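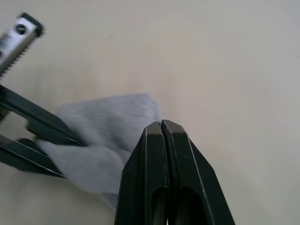 Wrist view from the right arm: right gripper closed with nothing in it, left gripper holding the gray cloth.

Ticket: Casaven folding cell, right gripper reports "part held" with fingers closed on nothing
Opened by: Inna Kostiuk
Assigned to: Ravinder Simard
Opened: 17 August 2020
Status: Closed, with one follow-up

Inna Kostiuk wrote:
Hi Ravinder, I hope the move to the new bench went smoothly! I'm sorry to land this on you in your first week back, but the right arm has started telling us it has hold of the cloth when the fingers are shut on thin air. The program believes it, goes on to the lift, and then of course the left arm does all the pulling by itself and the fold comes out crooked. I've attached the wrist view, which I think shows the problem nicely. We had 22 false "part held" messages in 184 cycles this morning, all of them on the right side. I've restarted the controller and wiped down the fingertips, and neither made any difference that I could see.

Ravinder Simard wrote:
Thanks Inna, and no need to be sorry, the picture helps a lot. With the tips meeting like that and no cloth between them, the gripper should be reporting "closed, empty". Could you open the right gripper all the way, close it on nothing, and send me the position count it stops at? Please do it three or four times - I'd like to know if the number wanders. And while you're in there, have a look at whether the two screws at the base of each finger are snug.

Inna Kostiuk wrote:
Done, four times over. It stops at 43 every time, steady as you like. The screws were all tight. I also asked Trevor Lachance, who was on the cell before me, and he remembers the fingers on the right arm being swapped in March, though he couldn't tell me if anybody ran the zero routine afterward. I looked through the binder and there's no entry for it.

Ravinder Simard wrote:
That would fit very well. The empty threshold on that arm is set to 40, so a reading of 43 sits just on the wrong side of it and the software decides there must be something thin in the grip. I'd leave the threshold alone, because a single layer of cloth doesn't read much higher. Here's what I'd do:

1. Park both arms and take the cloth off the table.
2. Open the service page for the right gripper and choose Re-zero.
3. Let it close fully, and keep your hands well clear, as it closes harder than usual.
4. Save, then cycle the power on that arm only.
5. Close it on nothing again and write down the count.

Inna Kostiuk wrote:
All done, and it now stops at 2. I ran another 184 cycles after lunch without a single false message, so I'm feeling a good deal better about it! I've put the new reading in the binder. Would you mind if we left the left gripper for another day? It's behaving.

Ravinder Simard wrote:
Wonderful, and yes, that's fine by me. I'm closing this one and opening a small follow-up for Ginette Arsenault to add the re-zero step to the finger change sheet.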